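14 Mar 2022

Cup + dish notebook, continued from the tableware pages. Ink running out, switching to pencil halfway.

Started late. Bench wiped down, paper towels gone again, someone put the Temville box on the restock list please. The wiping doesn't touch the scratch on the wall. Leaving it.

**What I wanted today:** decide if the speckled plastic cups can go into the daycare set or if we stay with the plain ones. Pagano wants an answer before the May order and they want it in one page, not five.

Stock on the shelf this morning:

- speckled cups, mixed colors, 202
- plain cups, 98
- lids: didn't get to them

So if we go plain we're ordering either way. Domside minimum is 600 per color, no mixing. Sullus will mix but the lead time is 12 weeks and they won't budge on it. Asked twice.

**Notes on color**

Pink and green are the pair I keep going back to. The green is more of a sage, reads calm on the white top. The pink is pale enough that under our lights the outside goes almost chalky, but look down into it and the bottom has more rose in it. Wrote that down last time too and then crossed it out, dont know why. It's right.

Speckle is fainter on the pink than I remembered from the catalog. Fine by me. Pagano's note said "visible from across the room", which, no. Not on the pink. Need to tell them that plainly before they print anything.

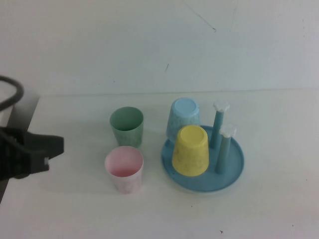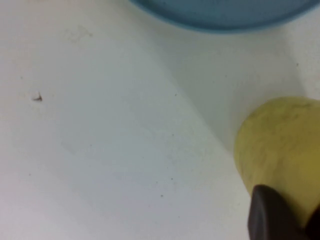 Blue next to the pale cups is the question for the set. Teal-ish blue, muted, it's a heavier color than either cup. Three colors on one shelf might be one too many. Options as I see them:

1. cups pink + green, dishes blue, done
2. cups pink + green, dishes in the same two colors, drop blue altogether
3. everything in every color and let the daycares pick (more SKUs, more boxes, I vote no)

Leaning 1. Will sleep on it.

Yellow: keep out of the cup set. Good on its own, but next to the sage everything starts looking greenish. If Domside sends a warmer yellow I'll look again.

**Stacking**

Dry stack, same color: ok. Mixed color: ok, but I want the taper checked with calipers, I was going by feel. Calipers are in the drawer with the dead battery, replace battery FIRST and then measure, do not write down numbers off the dim screen like last time.

Wet stack: not done. Sink was full of somebody's brushes. Whoever it is, the brushes have their own tub, under the window.

**Wash**

Only one cycle through so far, top rack. No change in color that I could see by eye. Need more cycles before I put anything in the page for Pagano. Spec from their side says dishwasher safe and nothing else, no temperature, no count. Ask which rack they mean, daycares load these things any old way.

Label residue is the bigger pain. Sullus stickers come off in one pull. Domside stickers leave a ring of glue on the base and it picks up lint on the shelf. Tried warm water and soap, meh. Cooking oil works but then you have to wash the oil off, so that's two jobs per cup and I'm not doing that 600 times. Ask Domside for the sticker on the bag insted.

**Shelf layout**

Moved the mixed box down to knee height so the plain ones fit at eye level. Relabeled both. Old label said "cups misc", please let's not go back to that. Bowls and plates stay on the left, lids on top in the clear bin with the bad corner.

**To do**

- battery, calipers, taper on both cup types
- count lids
- wet stack, once the sink is free
- more wash cycles, keep one pink and one green back unwashed to compare. Mark the bases!!
- write to Domside re: stickers, warmer yellow
- write to Pagano re: speckle not visible at distance, which rack
- one page summary, option 1 unless anybody objects in the margin here
- paper towels

Margin's open. Use pen, mine is pencil so I can tell them apart.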